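From: Mandberg list member
To: sarkville-watershed
Date: Dec 19, 2023
Subject: Re: [sarkville-watershed] Well readings and the August gap

> Has anyone else on the Mandberg side seen their static level come
> up since the rains started? Ours was at 61 feet in August and I
> measured 52 last weekend. Also, is the county still taking
> readings from private wells? The form on the old page goes to an
> error. I have three years of numbers on paper and would like them
> to end up somewhere useful.

Yes, ours is up too, though by less than yours. We are on the ridge above Tuhumury Road and the well is deeper, so it lags. August was the lowest I have on record. The pump did not pull air but I stopped watering the lower garden to be on the safe side.

On the form: the county moved it and did not set up a redirect. Readings from private wells are still accepted, but you need the well log number from the driller's report. If you can't find the report, the permit office can look it up by parcel. They had mine in two days.
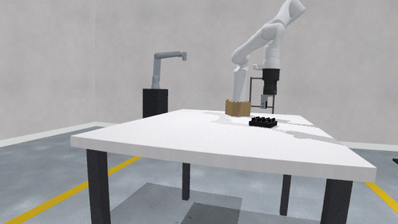 For the paper records, please type them up before sending. Date, depth to water in feet and tenths, and hours since the pump last ran. The last one matters more than people think. A reading taken right after laundry is going to be off by several feet in some of these wells, and it looks like a real drop when you plot it. I wait overnight and measure before the first tap is opened. If you don't know how long the pump had been off, leave the column blank and don't guess.

I have 17 wells in the spreadsheet now. 14 of them have a reading for every month this year. The other three have the August gap mentioned in the subject line, and if one of those is yours and you wrote it down somewhere, I would still like to have it.

Measuring point: use the same one every time, and say what it is. Top of casing is best. One set of numbers from the Trekelico end had been taken from ground level in the spring and from the casing after that -- it took me a while to see why the water had apparently dropped 14 inches in one week.
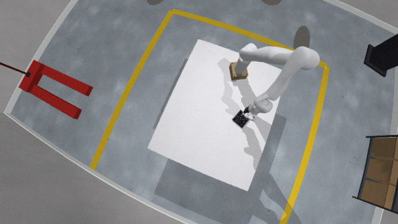 The sounder is available again. It has a 400 foot tape, which is enough for every well on the list so far. Wipe the probe and the wet part of the tape with a weak bleach solution before it goes down and again before you pass it on, and rinse it. The battery is a nine volt. If the buzzer is faint, change it.

As for whether the rise means we are out of trouble, I would not say so yet. The shallow wells near the creek always come up first. In the wet winter before last the ridge wells did not peak until April. Storage tanks are still worth having. We put in a 4000 gallon one and it got us through the worst stretch without hauling.

Please send December readings by the end of the month if you can. Plain text in the body of the email is fine, attachments over a certain size get stripped by the list.

> One more thing, is it worth testing for nitrates while the level
> is changing?

I would wait until it settles, then test. If you have a baby in the house or the water has changed color or smell, test now and again in spring -- the lab in Sarkville has bottles at the front counter.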